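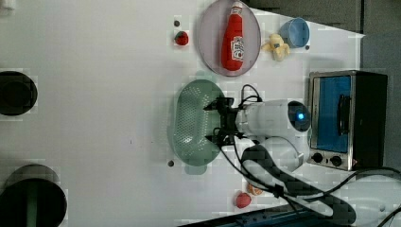

What do you get when you borrow a kitchen set from the Flerkside lending library?
Each set comes with a plate, something to drink from and a few bits of food for the table, and you can keep it for up to 37 days.

The kitchen sets go back on loan in September, and Glenys Pugh, who has looked after the library's shelves on Morgan Street for longer than she likes to admit, could hardly be happier about it. Families have been asking for them all summer, some of them more than once, and a few of the younger borrowers have taken to asking for the ketchup by name.

The red ketchup bottle is the favorite by a mile, and it has a habit of ending up on the round plate whatever else is going on. The little strawberry comes a close second, though it is also the piece most likely to come home in a coat pocket. Members made 862 loans last year, and Pugh says the kitchen shelf was bare more often than any other.

"People think children want the big things," she said, "and then they spend an entire afternoon giving you a strawberry and waiting for you to say thank you for it."
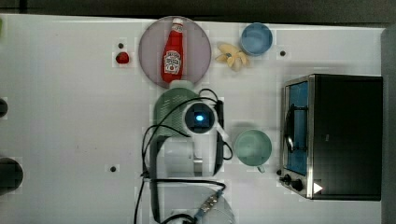
Borrowing a set costs 2 dollars, the same as before, and there is no charge for a lost piece as long as somebody lets the desk know — a kind word and an apology will do nicely. Sets should come back wiped down, with the small food tucked inside the cup so that it doesn't go wandering in the bag.

Seren Gittins, who takes over the front desk this fall, is also hoping to hear from anyone with spare play food at home, fruit especially, as there never seems to be enough to go around. Donations can be left at the desk any morning before noon, and she promises to find a good plate for every one of them.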